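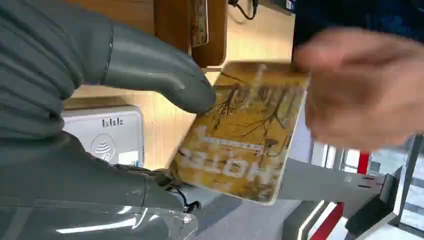 Wuvari, 20 May 2025

Posted by Member Support, Nadness Retirement Accounts

Ticket: projected income on the planner does not match the statement
Status: closed
Product: Giria retirement planner, linked to a Cassim pension account

Problem as reported
Member logged in to the planner and saw a projected retirement income of $649 a week. The paper statement mailed in February gives $676 a week for the same account. Member has not changed jobs, contributions or retirement age and wants to know which number is right.

First checks
Confirmed the account balance is the same in both systems. Confirmed date of birth and retirement age. Asked the member to log out, clear the browser cache and log back in. Planner still showed $649.

Asked for a screenshot of the assumptions page. Fees, investment option and inflation rate all match the ones printed on the statement. Contributions did not. The statement was worked out with the regular employer contribution plus a voluntary contribution of $600 a month. The planner had the employer contribution only.

Second round
Checked the link to Cassim. The link was live and the last sync had finished without an error. Voluntary contributions were showing in the transaction list, so the money is going in and has been invested. It was only missing from the projection.

Opened the contribution settings. The voluntary payment was saved as "one time" instead of "repeating". Member says it was set up as a monthly payment. The change log shows the setting switched over when the bank account on file was replaced — the new bank record was saved with the default, and the default is "one time". The bank itself kept sending the payment every month under the old instruction.

Fix
1. Go to Settings, then Contributions.
2. Select the voluntary payment and choose Edit.
3. Change the payment type to "repeating" and set it to monthly.
4. Save, then go back to the planner and choose Recalculate. Refreshing the page is not enough.

Member followed the steps and the planner now shows $676.

Notes for other members
The projection is an estimate. It does not change your balance and it does not move any money. If your number drops after you update your bank details, check the payment type before you change anything else. Please do not add a second voluntary payment to make up the difference — you may go over your yearly limit, and a refund takes longer to sort out than the setting does.

The default on new bank records has been passed to the Giria team. No release date yet. A line about it has been added to the bank details help page.

Filed under: Planner and projections, Contributions

Contact Support | © Nadness 2025 | Back to top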